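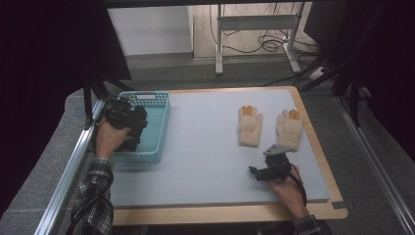 Robots and Everyday Chores
Unit 3 handout, January 2023

Welcome back, everyone! Last time we got a little carried away with factory welding arms (my fault, I do love them), so today we come down to the humble stuff: tidying a bench, putting work gloves in a basket, folding a towel. Can a machine do these yet? My answer is "sometimes, on a good day, on a table it knows," and I'd like you to argue with me about it.

Think about a knit glove for a moment. It has no fixed shape, it flops when you lift it, and the rubbery fingertips grip things the fuzzy cuff slides right past. You and I never plan for that, we just pick the thing up. Try it tonight using only 2 fingers of each hand, stiff as you can hold them, and you'll feel a good bit of what the machine is up against!

Reading for next time: the Huvell chapter on soft objects, all 6 pages, and the short Wullar piece if you have the energy (it's dry, but the part on baskets and bins is lovely).

Please bring one chore from your own home or job, written out step by step, including the steps you'd normally skip over.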